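3章 カウンターまわりの整え方

この章では、貸しキッチン「パナティコ(Panatico)」の調理台に、かごやマグツリー、水切りラックといった小物を並べ、オーブントースターを使い始めるまでの準備をご案内します。前の章で棚の組み立てを終えた方は、そろそろお茶にしたいころかもしれませんが、ここまで来ればあとは置くだけですので、もう少しだけお付き合いください。重い物から先に決めていくと、あとでやり直すことがぐっと少なくなります。

用意するもの
・引き出し付き小型キャビネット(木製、黒い取っ手)
・オーブントースター
・マグツリーとマグカップ
・丸い編みかご
・木製の水切りラックとお皿
・まな板と、まな板を立てるラック
・乾いた布、固く絞ったふきん(それぞれ1枚あれば足ります)

3-1 台をふく

1. 台の上の物をいったんすべて下ろします。面倒に感じるかもしれませんが、物をよけながらふくと、どうしても脚の跡や粉が残ってしまいます。

2. 固く絞ったふきんで、壁ぎわから手前に向かってふきます。隅は指先に布を巻いてなぞると楽です。

3. 続けて乾いた布でふき、水気が残らないようにします。

注意:みがき粉や硬いスポンジは使わないでください。表面に細かい傷がつくと、そこだけ色が変わって見えることがあります。シミが気になるときは、巻末の番号643の項をご覧ください。

3-2 キャビネットを置く

4. キャビネットを台の奥、向かって右の隅に置きます。必ず両手で底を支えてください。取っ手を持って引きずると、中の引き出しが飛び出して指をはさむおそれがあります。

5. 引き出しを一度いっぱいまで開けて、前の物に当たらないか確かめます。カトラリーをしまうのはそのあとで結構です。

メモ:引き出しが斜めに引っかかるときは、たいてい敷き物の端に片側だけ乗り上げています。キャビネットを軽く持ち上げて、置き直してみてください。

3-3 オーブントースターを置く

6. オーブントースターはキャビネットの手前、台の右側に置きます。つまみが自分のほうを向き、扉が最後まで開くことを確認してください。

7. 電源コードは本体の下を通さず、台の奥へ逃がします。

注意:使用中と使用後しばらくは、ガラス扉と天面がたいへん熱くなります。上に布や紙袋を置かないでください。扉を開けて中をふくときは、電源を切ってから30分お待ちください。

3-4 小物を並べる

8. マグツリーを台の奥、中央あたりに置きます。カップは左右のペグに振り分けて掛けてください。片側ばかりに掛けると、最後の一つを取ったときに倒れやすくなります。

9. 編みかごは左奥に置きます。とうもろこしや玉ねぎ、パンなど、その日に使う食材の仮置き場にどうぞ。洗ったばかりの野菜は水気をよくふいてから入れます。

10. かごの左に、まな板を立てておくラックを置きます。まな板は洗って乾かしたものを立ててください。

11. 左の端に水切りラックを置き、お皿を立てかけます。大きいお皿を奥、小さいお皿を手前にすると取り出しやすくなります。

12. 中央の手前は作業場所ですので、盛り付けに使うお皿のほかは、なるべく広くあけておきます。

並べ方の例
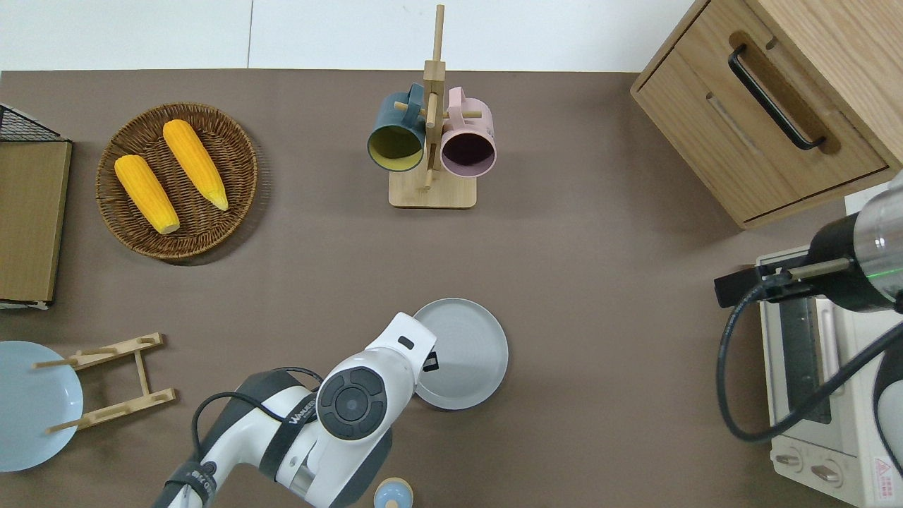
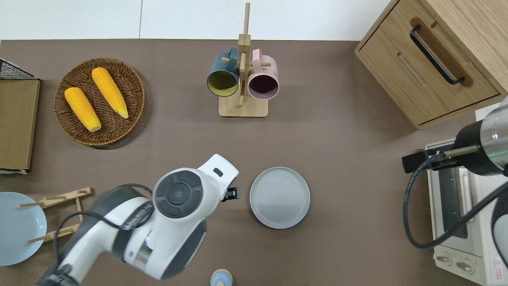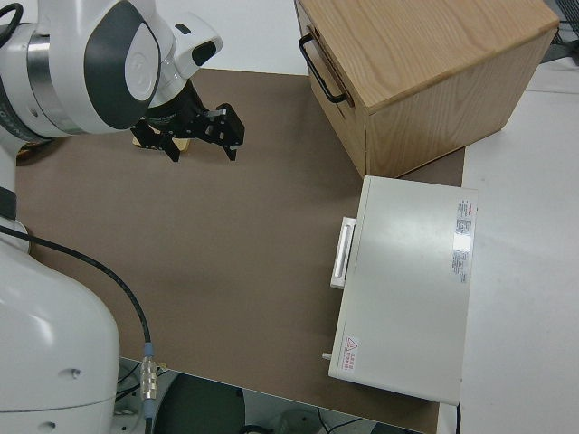

並べ終えたら、一度いつもの立ち位置に立って、それぞれの物に手を伸ばしてみてください。肩が上がったり、何かをまたいで取ったりするようなら、その物はもう少し手前が向いています。左利きの方は、かごと水切りラックはそのままで、マグツリーだけを少し右へ寄せると使いやすいようです。この手引きの初版をまとめたリュビツァ・ムラデノヴィッチも左利きで、長いことそうして使っておりました。とはいえ決まりではありませんから、何日か使いながら、ご自分の心地よい場所を探していただければと思います。

3-5 毎日の片付け

13. 一日の終わりに、かごの中身を出して底のくずを払います。編み目に入り込んだものは、乾いた歯ブラシで軽くこすると落ちます。かごは水に浸けないでください。

14. マグカップは、よく乾いてからマグツリーに戻します。ぬれたまま掛けると、しずくが木の台座にしみて輪じみになります。

15. 水切りラックの下を忘れずにふきます。木のラックは、週に一度ほど風通しのよいところで陰干ししていただくと長持ちします。

メモ:六月から九月ごろまでは湿気が多く、木の小物が少しふくらむことがあります。ペグがきつく感じても無理に回さず、乾くまで待ってください。どうしてもぐらつく場合は、交換用のペグ(部品番号147)をお送りしますので、ハリス・トライコフスキまでお知らせください。お急ぎの場合は、その旨を一言添えていただけると助かります。

次の章では、引き出しの中の仕切り方をご案内します。スプーンとフォークを先に洗っておくと、すぐに取りかかれます。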